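Two-armed robot learns to pack a toolbox, one example at a time

Staff at the Drandach workshop have begun recording examples for a learning system that is meant to put hand tools back where they belong. The work started in October and will run until the group has 700 usable recordings.

Each recording covers one attempt at a short task, such as placing a screwdriver in its slot or closing the lid. An operator guides the two arms through the motions while the cameras and the joint readings are saved together. The recordings are later used to train a program that should be able to do the same job without an operator.

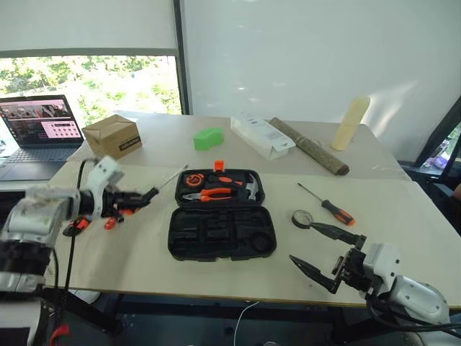
The group picked a toolbox for its first task after dropping an earlier plan to sort kitchen items. According to Audrey-Anne Marchand, who runs the recording sessions, the kitchen items were too easy to pick up and the system learned little from them. Tools are a different matter. A fitted case leaves very little room for error, and a screwdriver held at a slight angle will not go in. The current setup has one screwdriver in the grip of the left arm and another lying on the table near the right arm, with the case open between them and its lower tray empty. Things that have no place in the case, like the green sponge and the roll of tape, share the table with it. Marchand wants the system to cope with a cluttered table from the start.

So far the operators have made 203 recordings. Of these, 64 were set aside, most of them for dropped tools or a camera feed that stopped partway. The rejected ones are kept on a separate drive and labeled with the reason. Marchand said some may be useful later for teaching the system to recognize a failed attempt.

Operators work in pairs and trade places after each block. One guides the arms, the other resets the table and writes down the starting layout. The layout is changed between attempts so the system does not simply memorize positions.

The hammer has been slow going. Its polished head sits in a molded slot with plastic close on both sides, and the fingers have to come in straight. Operators have been asked to take their time with it, even if that means fewer recordings in a session. 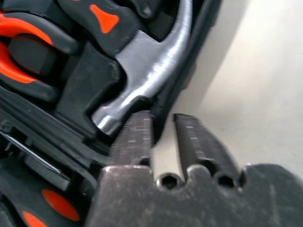 Gradberg Technical Institute | Manipulation and Learning Group

A second table at the Watberg building will be set up once the first 700 recordings are finished. It will use the same task list with a different case, supplied by Leclerc. Training on the first set is planned to begin before then, and early results will be posted on the group's page.

Staff who would like to be trained as operators can sign up at the workshop desk. The introduction takes 2 hours and no programming experience is needed.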